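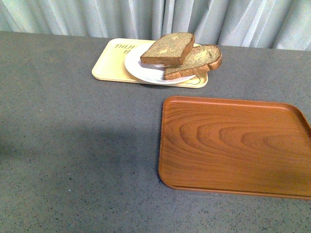
Warm Homes Without Waste: Help with Heating Costs in Rural Districts
Notes for the speaker
November 28, 2019

Opening

Thank the parish council at Wollby for the use of the hall. Explain that the talk covers homes off the mains gas network and the help open to people living in them. Questions will be taken after the section on prepayment meters and again at the close.

The problem in our area

Households in the Pratlow valley depend on heating oil, bottled gas, coal or electric heaters. Oil suppliers set a minimum delivery, and a family without savings may be unable to pay for a full order at the start of winter. Many then buy fuel in small amounts at a higher price. Older stone houses lose heat through solid walls, and the usual cavity wall grants do not apply to them.

Pause. Ask the audience to think of the housing in their own parish before moving on.

What the Ki Fund offers

The Ki Fund was set up to make small grants to households in fuel hardship. The standard award is £200. Where there is a child under school age, or a person with a long-term illness, the award may be raised to £400. Payment is made to the supplier and does not have to be repaid. In the last financial year the Fund supported 37 households, most of them in Bruvberg and the farms to the north.

Stress that people in work may apply. Low or irregular earnings are the most frequent reason given on the form.

How to refer

Referrals are accepted from health visitors, schools, places of worship and advice workers. The form is 2 pages long. The applicant must sign it, and a recent fuel bill or delivery note should be attached if there is one. A missing bill should not delay a referral. Urgent cases should be marked as such at the top of the first page.

Prepayment meters

Remind those present that a household which has stopped topping up its meter may appear to have no debt. Standing charges continue to build up, and part of the next payment may be taken to clear them. Advisers should ask when the meter was last topped up.

Take questions.

Oil buying group

The Bruvberg buying group places a joint order each month. Members may pay in instalments by prior agreement. The list for January is still open, and names may be left at the desk by the door.

Close

Refer to the leaflets on the side table. Large-print copies are available on request. Repeat the closing date for the January order.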